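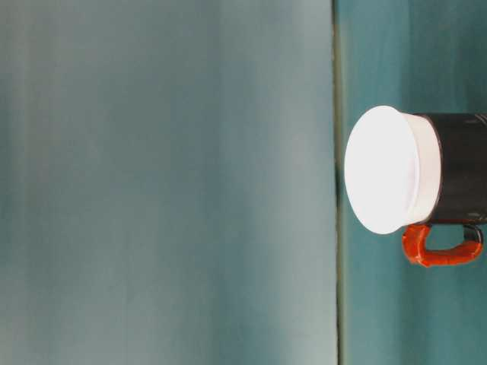

24/06/2023

I keep being told that grasp planning is a solved problem. Jianhua sent me the Conness release notes again last week with the word "finally" typed above them, so I gave up my Saturday and ran the new planner against our old one.

The headline feature is handle detection. You give it a single view, it gives you back a ranked list of grasps, and the top one is supposed to be the one you'd pick yourself. On the bundled test set it looks great. On our own views, 140 of them, it put a grasp straight through the gap in the handle 9 times and scored every one of those above 0.9. A wrong answer I can work with. A wrong answer with that much confidence gets passed down to the motion planner, and the motion planner believes it.

Mugs lying on their side are the worst. So are pale surfaces under strong light, where the segmentation bleeds past the rim and the fitted cylinder comes out too long. Turning the exposure down helped a bit — then the dark parts went to mush.

Planning time is 600 ms per view on my machine, against 2 seconds for the old one. I'll take that. Hafþór reckons we should keep the new sampler and bolt our own scoring back on, and I'm leaning that way, though it means maintaining a fork until at least August.

Config files are on Gitwood if you want to check my numbers. Please do check them.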